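Usier: a word list of everyday household English

Hello, and thank you for stopping by. Usier is a small collection of words and short phrases that people use when they talk about their homes: the names of rooms, the bits of a door, the things you sit on, the cupboard everyone has and everyone calls something different. I started it as a spreadsheet for my own evening class and it has grown a good deal since then, mostly because my students kept bringing me words I had never heard before.

What you get

There are 274 entries in the main file, words.csv. Each one has a headword, a plain definition and at least one sentence showing the word in use. Many also have a note on where you might hear it, though please treat these notes kindly, as they come from conversation and memory and I haven't checked them against a proper dialect survey.

The columns are:

headword – the word or phrase, in lower case unless it is a name
meaning – a short definition, written for learners
sample – a sentence or two, with full punctuation
room – where in the house the word belongs, or "any"
note – region, age of speaker, or anything else worth knowing (often blank)

The second file, pairs.csv, lists words that mean the same thing or very nearly so. Sofa, settee and couch are all in there, and so are sitting room, front room, lounge and living room, which caused a longer discussion in class than I had planned for. I have left all of them in, with no favourites.

How the entries were written

I wrote the definitions myself, trying to stick to words a learner would meet in the first year. Where that made a definition clumsy I let it be clumsy. The definition of "skirting board" went through four versions and I am still not fond of it, so if you can do better, do send it in. Sample sentences are up to 60 words long, although most are far shorter, and I tried to make them sound like something a person might say over a cup of tea. 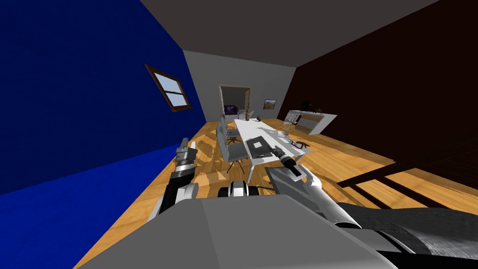

A rendered room with a doorway, a window and a ceiling.

Spelling is British throughout – "grey", "colour", "storey" for the floor of a building – and I would ask you to keep to that if you add anything. American words are welcome as entries in their own right, with a note, and you will find "closet" and "faucet" there already.

Things to know before you use it

The list leans heavily towards houses and has rather little to say about flats, which is my own fault and something I hope to mend by July. Gardens and sheds are left out entirely. Three entries have no sample sentence yet: "lintel", "pelmet" and "airing cupboard". The note column is free text, so please don't try to sort by it!

Using and changing it

You may copy, print, trim or rewrite the list for any class or project you like. A mention of Usier is lovely but not required. If you find a mistake, open an issue with the headword in the title and I will get to it, usually in the evening once the marking is done.

Kept by Ignacio Lucero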